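Ticket 107: Planner freezes before the second pick, bin cell
Project: Gikmont picking stack
Component: perception / grasp planning
Status: Open, workaround in place
Priority: Medium

Hi all, and thanks for the patience on this one. I know a few of you have been asking since Wednesday, so I'll put everything I have in one spot, even the bits that may turn out to be no use.

The short version is that the first pick of a run goes through fine and then the planner sits there until it hits the 3,000 ms timeout. Log says:

WARN grasp_planner: no collision-free candidate (1,000 sampled, 0 kept)
ERROR task_runner: plan timeout, returning to home

It doesn't happen every time. I'd call it roughly one run in five, and much more often with shiny or see-through things in the bin. I first blamed the Barner driver update, rolled it back, had a cup of tea, and got exactly the same behaviour, so please don't spend your afternoon on that like I did.

What I found next was more helpful. If you dump the occupancy grid right before the second plan, there's a slab of occupied voxels hanging in the air in front of the rear wall of the bin. The segmenter also hands back one more object than we put in, a reddish one, well behind where the orange cube is sitting. 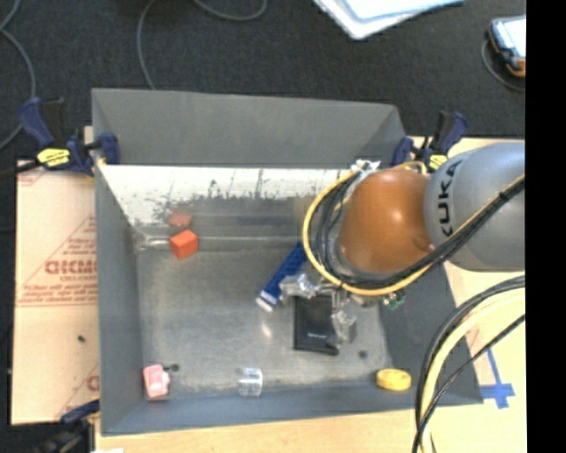
Hedlund perception desk

My best guess is that the metal band along the back wall is acting like a mirror. You can see the cube's reflection in it, directly above the cube, and the segmenter would be quite happy to call that a second object. The depth fill then tries to join the two and we end up with our slab. The clear cup up against the front wall may well be giving us trouble too, but I'd like to sort one thing out before I go chasing another.

The other suspect is the cable bundle. Our self-filter masks the arm links from the model, but it has no idea about the yellow and black cables looping around the joint. With the arm reaching over the bin they cover a fair bit of the view, and anything left behind in the grid from that moment counts as an obstacle until it's cleared. I've attached the filter config so you can check the padding values for yourselves.

Things tried so far:

Rolled back the Barner driver: no change
Cleared the grid between picks: better, still freezes now and then
Cropped the bin volume to 3 cm inside the walls: no freezes so far, but it throws away grasps on anything resting against the side
Raised the timeout: just a longer wait, sorry

For now please run with crop_walls set to true. It's on the Brakent branch and you'll need to restart the planner node for it to take, as a reload won't pick it up.

Still to do: add a cable envelope to the self-filter, and mask the band by its colour and height. If anyone has a saved grid from a failed run, I'd be very grateful for it, along with the log from the same run. Leaving this open in the meantime.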